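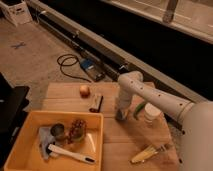
Corn and paper cups on the wooden table. I start my seeds in cups like these.

Saving Seed and Putting the Beds Away: My October Tips

Every October I get a bunch of the same questions, so I'm putting all my end-of-season tips on one page this year. I garden in Tandham on a lot that slopes the wrong way, with clay you could make dishes out of, so adjust for your own dirt and your own weather. Our first hard frost usually shows up near the end of the month and I try to have the seed in and the tender stuff dug by then. I don't always make it.

Beans first, since they're the easiest. Leave the pods on the plant until they're tan and they rattle when you shake them. If a week of rain is coming, pull the whole plant and hang it upside down in the garage. I lost a whole row of Flalmont pole beans to mold two years ago by being stubborn about this! Shell them, spread them on a cookie sheet and wait. A bean is ready to store when you hit it with a hammer and it shatters. If it squashes, give it another week.

I got 324 beans off one short row last time, which I know because my seed swap wants them in packets of six and I had to sit at the counter and do it. That made 54 packets, and my thumbs were sore.

Tomatoes need the messy method. Squeeze the seeds and jelly into a jar, add a splash of water, cover it loosely and leave it somewhere you won't smell it. Stir once a day. After three days or so you'll get a scummy layer on top, and the good seeds will have dropped to the bottom. Pour off the gunk, rinse in a strainer and dry the seeds on a coffee filter or a plate. Don't use paper towel. They glue themselves to it and you'll be picking fuzz off seeds in March.

Don't bother saving from hybrids unless you like surprises (I do, a little, but I wouldn't give a whole bed to it). Squash is the same story if you grow more than one kind. I ended up with something between a zucchini and a pumpkin once and even the compost pile took its time with it.

Peppers are simple. Let one get fully ripe and a bit wrinkly, whatever its final color is, then scrape the seeds onto a plate. Wear gloves for the hot ones. Please wear the gloves.

Storage is where people go wrong, and I went wrong for years. Seeds want to be cool, dark and dry. I use paper envelopes inside a big glass jar with a lid that seals, and the jar lives on the bottom shelf of the basement, as far from the furnace as I can get it. Write the name and the year on the envelope before you put the seeds in – you will not remember, and all brassica seed looks the same. Onion and parsnip seed I only trust for one year. Tomatoes have come up for me after six.

Now the beds. Pull anything that had blight or mildew and put it in the trash, not the compost. Healthy bean and pea plants I cut off at the soil line and leave the roots where they are. Then I rake everything level and put down leaves. I run the mower over them first, two passes, because whole maple leaves mat together and turn into a wet blanket by February. Four inches of shredded leaves is plenty.

If you're planting garlic, do that before the leaves go on. Pointy end up, two inches deep, a hand's width apart. Use your biggest cloves and eat the little ones. I plant 200 cloves and yes, we do go through it all, with some for the neighbors.

Fertilizer can wait. I used to sprinkle Praltetti pellets over everything in the fall and I'm pretty sure I was feeding the storm drain. These days I do compost in October and save the bag for spring.

A few odds and ends:

Drain the hoses on a mild afternoon, when they still bend. Walk the length of each one with it over your shoulder and the water runs right out.

Sharpen the hoe and the pruners now. A flat file is fine for the hoe. Wipe the metal with a little oil and hang things up.

Take in the plant labels you want to reuse. Soak them in soapy water overnight and the old marker scrubs off much easier.

Order your paper cups or pots before everyone else wants them. For starting tomatoes I poke three holes in the bottom of a cup with a pencil and stand the cups in a baking pan, so I can water from underneath.

Draw a map of what grew where, even an ugly one. Mine is on the back of a feed store flyer and it's how I keep the tomatoes out of the same spot.

I'll do a separate page on digging dahlias once mine get blackened by frost. They're still blooming as of this morning, so I'm leaving them alone.

Last updated 16 October 2024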